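Visit report: Kioko building, Cevholm, October 29, 2025

Prepared for the Kusdale facilities group. Our guide was Pendo Kombo.

1. Floors

The site has 2,545 square metres of carpeted floor over 3 storeys. Carpet is laid as tile on a levelled screed. Stained tiles are lifted and replaced singly; spares are held at each stair head. Vacuuming is done daily, edges weekly. 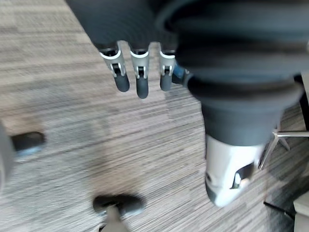
Carpeted floor, Kioko building.

2. Bins

Desk bins were withdrawn in September. Shared bins with a hinged lid now stand against the walls, clear of the walking routes. The type seen has a black rectangular body and a yellow lid. Plastic and glass bottles go in together and are separated at the depot, under the Flidero contract. 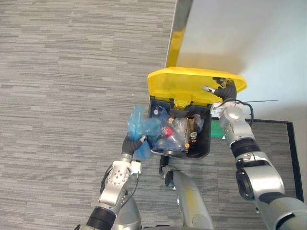

Collection is twice daily. A bin is emptied when the contents reach the hinge line, or at the second round, whichever is sooner. Glass makes up most of the weight, and the liner must be rated for it. Kusdale's present liners are a lighter grade and would need changing.

3. Bags

Thin blue plastic bags are used throughout. Stock is kept flat, 6 rolls to a shelf. Used bags are not refilled.
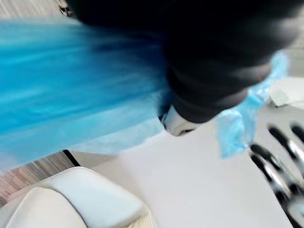 4. Points to follow up

Liner grade and unit price.
Depot sorting charge, per tonne.
Carpet tile supplier and lead time.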